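Learning to sleep past five (or giving up on it)

22 Aug 2026

So I've been awake since ten to five again. I've had my toast, I've had my second coffee, and I've read the whole back of the oat box. My mother did this at my age and I used to think she was showing off, coming down the stairs at seven to find her fully dressed with the dishwasher emptied. Well, sorry Mom, I get it now.

I turned 51 in February and I swear somebody flipped a switch. Before that I could sleep through anything. I slept through a fire drill in college! I slept through most of a ferry crossing where everybody else was being sick into paper bags. Now a pigeon lands on the gutter and that's me, up, thinking about whether I ever sent back the form for the dentist.

I did what everyone does and spent money on it. First came the pillow, which was shaped like a saddle and made my neck feel like I'd been looking up at a plane all night. Then the tea, which tasted of lawn. Then I paid for a sleep app called Luma that plays you rain and gives you a score in the morning, and let me tell you there is nothing worse for your sleep than being graded on it. I'd lie there at four trying to get my number up. I got a 3 one night. Out of a hundred! I cancelled it that afternoon and felt better right away.

My sister's theory is that I eat dinner too late. My neighbor's theory is magnesium. My doctor's theory was "hmm," and then she asked if I was worried about anything, and I laughed a bit too long. She did say one useful thing though, which was to stop lying in bed fighting it. If you're awake and getting mad, get up, keep the lights low, do something dull, and go back when your eyes get heavy.

The getting up part I can do. It's the dull part I struggle with, seeing as I'm the kind of person who goes to the kitchen for a glass of water and ends up pulling everything out of the spice drawer. I have tried ironing. I have tried a very long book about canals (I got interested in the canals, which was no good at all). Jigsaws are out, the cat sees to that.

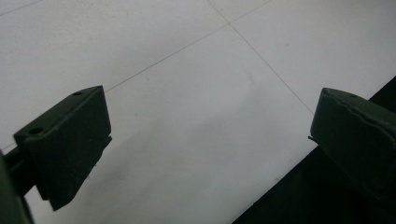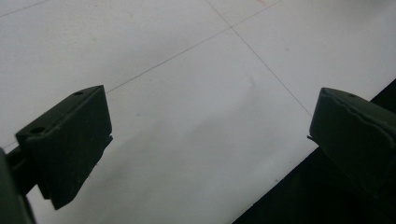
Ching-wen Ng wrote to me after my last post on this and told me I was going at it from the wrong end: pick the time you get up, stick to it even after a terrible night, and let bedtime sort itself out. She said it took her most of a winter, that the first couple of weeks were miserable, and that she fell asleep in a bowl of soup once, but she wouldn't go back.

I was skeptical, mostly of the soup. But I've been trying it for a while now with half past five as my time, and I have to say the afternoons are different. I used to hit a wall after lunch where I'd read the same email over and over. Now I get a bit slow and a bit hungry and then it passes. The evenings are another story. I am no fun after nine. We had people over for cards and I was told later that I'd said "goodnight" in the middle of somebody's turn and just left.

And the mornings, I'm a little embarrassed to say, are growing on me. Our street is so quiet at that hour. The bakery in Liltdale opens at six and if I walk the long way I get there while they're still sliding the trays in, and the rolls are too hot to hold so I carry the bag by its corners like it's going to go off. I'm back home by half past with crumbs down my coat. Nobody needs anything from me until eight. I've written more letters this summer than in the last ten years put together, and some of them were even answered.

I still miss the long sleep, though. I miss waking up with a crease down my face and no idea what day it was. My husband still does it, every weekend, flat on his back like a man who's fallen off a roof, and I bring him a roll and put it on the nightstand and look at him with pure envy.

Next thing on the list is blackout curtains for the back bedroom. I've measured the window twice and gotten two different answers, so I'll have to do it again before I order.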